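We use cookies to improve your experience on this site. By continuing to browse you agree to our cookie policy. Accept | Manage settings

What Happens to the Scraps in Cladgate

The truck comes through Cladgate before 6 a.m., and by the time most people are making coffee the small green bins are empty again. The town has picked up food scraps at the curb since last April. It was a hard sell at first. People worried about smell and raccoons, and a good many didn't want a third bin in the garage.

The program covers 1000 households on the east side of town, from the rail line out to Nikolaidis Road. Each one got a bin with a locking lid and a sheet of instructions for the refrigerator door. Everything goes to a composting yard called Travari, 10 miles out on the county highway, where it is mixed with wood chips and left in long rows under fabric covers.

The rows are turned by a tractor and checked with a thermometer as long as a rake. In winter they steam. A row that gets too wet goes sour and has to be pulled apart and mixed with more chips, and the yard lost two that way in its first season. Finished compost goes through a screen that catches fruit stickers, twist ties, bread tags and a surprising amount of silverware. The forks go in a coffee can by the office door, and anyone who thinks they own one is welcome to come look.

Most of what residents ask about is what can go in. Meat and bones are fine, because the rows run hot enough to break them down. A backyard pile usually doesn't. Coffee filters, eggshells and paper napkins are fine too. Plastic bags are the biggest problem, including many of the ones labeled compostable, which come out of the rows in ribbons. Travari takes only one brand of liner, Driltevine, and asks people who don't want to buy it to use newspaper.

The other trouble is what gets swept in by accident at the sink. Rubber bands, produce labels and worn-out scrubbers all end up in the bin when someone tips in the contents of a bowl without looking. Synthetic scrubbers don't rot. They shred, and the pieces are small enough to pass through the screen.

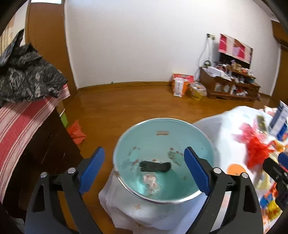

A green scouring sponge and a few food scraps in a metal bowl. Check for scrubbers before you empty into the bin.

Residents who have kept at it say the routine matters more than the equipment. Some freeze their scraps until pickup morning. Others keep a lidded pail under the sink and line it with the grocery flyer. In July the bins do smell – the town suggests a layer of shredded paper between additions and a rinse with the hose after pickup.

Last fall the yard gave back its first finished batch, 132 cubic yards, with a limit of 30 gallons per household. Cars were lined up on the shoulder by 8 a.m. and the pile was gone before lunch. The town expects to decide this winter whether to extend pickup west of the rail line. That would mean a second truck and a longer contract with the yard.

Get our stories in your inbox. Sign up for the free weekly newsletter.

COMMENTS (4)

eastsidegardener
Put mine on the tomatoes and had the best year I can remember. I did find a bread tag in it.

Pete_on_Nikolaidis
Bins are fine but the lid latch on ours broke in the first month. Does anybody know who to call about a replacement?

mlw
Town hall, front desk. They swapped mine the same day.

quietstreet
West side here, still waiting. I drive mine to my sister's.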